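4.2 Trays, baskets and the trouble in between

I'll admit I started this part of the study thinking it would be the dull one. Words for bread rolls and alleyways get all the attention in dialect work, and words for the things we carry our tea on get next to none. The Fulness recordings, which I used for the older speakers, have hours of talk on food and hardly a question on what the food was put on. So when I drew up the interview sheet for Bosville and Stundden I added the container items more or less as padding, to give people a rest between the verbs. They ended up filling more tape than anything else in the sheet!

There were 60 speakers in all, each visited at home or at work, and I let them talk as long as they liked. I asked what they called a flat thing with a rim, what they called it if it was round, what they called it if it was woven, and what they would say to a child if they wanted it fetched. That last question did most of the good. People who had told me quite firmly that they said "tray" would then put on their fetching voice and come out with "server" or "waiter", and look a bit startled at themselves. Both words were their grandparents' words, as far as they knew, and they had no idea they still had them.

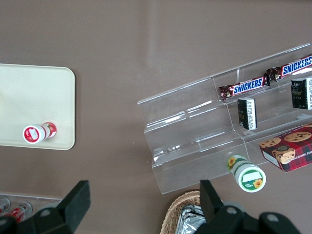 The Stundden speakers were the ones who cared most about edges. For them a tray has to have a rim, and if you take the rim away you have a board, whatever it is made of and however you carry it. Bosville speakers were much more relaxed about this and let "tray" cover anything flat that had come from a kitchen. I had expected size to matter as well, but it hardly came up. What did come up was how high the rim had to be before the word changed again. Something like the cream tray in Figure 1, with its rounded corners and an edge only just raised, is a tray in both towns with no argument, and the small bottle lying on its side in it makes no difference to the name. Make the sides deeper, though, and a good many people in Stundden switch to "tub" well before anyone in Bosville would dream of it. One retired baker got up and showed me on his own shelf where the line fell, and then moved it twice.

I should say something about contents here, as two reviewers of an earlier draft asked me to. The usual idea in naming studies is that what is in a container pulls the name about, so that the same dish is a bowl with soup in it and a vase with flowers. I went looking for that and found less of it than I'd hoped. Speakers would happily say a thing was "being used as" a tray, or "doing for" a plate, and keep its proper name in their pocket for later. The phrase "doing for" was so common in Stundden that I gave it its own code on the Figueiredo scale, between full and refused naming. I'm not sure the scale was built for that sort of thing, but it held up well enough.

Weaving was another matter. Once a thing is woven, a lot of people can't bring themselves to call it anything but a basket, even when it is far too shallow to stop an apple rolling out. Others go by shape and say the weave is only what it's made of. Figure 2 is the awkward sort I have in mind: round, reddish-brown, braided, with a raised rim and very little depth, and a sandwich sitting in it as it might on a plate.

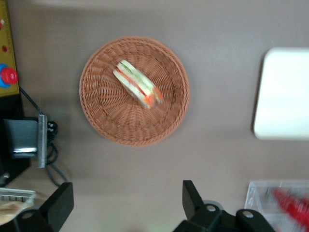
Age mattered here more than place did. The younger speakers in both towns nearly all went for "basket", often with "bread" in front of it, and put this down to cafés. The older ones were split, and a few of them had a third word, "skep" or "skip", which I had only met before in connection with bees and coal. Whether it is the same word with its job changed or two words that have grown alike I can't tell from my own data, and the Fulness tapes are no help (one speaker says it plainly and is then drowned out by a kettle). I've left it as an open question in the table and would be glad to hear from anyone working further north.

There is a smaller puzzle in the way people join the two words up. "Basket tray" and "tray basket" both turned up, and my first guess was that they meant the same thing said in a hurry. Going back over the tapes I think most speakers do keep them apart — a basket tray is a tray that happens to be woven, and a tray basket is a basket that has been made flat — but the difference slides about as soon as the talk gets going. One woman in Bosville used both for the same object within a minute and told me off when I pointed it out. She said it depended which way she was carrying it.

Coding all this was a slow business. I went through each interview twice with 10 weeks left between, and where my two readings disagreed I kept both and marked the item as unsettled. The woven items were the worst for this by some distance. I had thought of dropping them from the main comparison, but the disagreements were nearly all in the "doing for" cases, which are the ones I take up in 4.3 along with the lids.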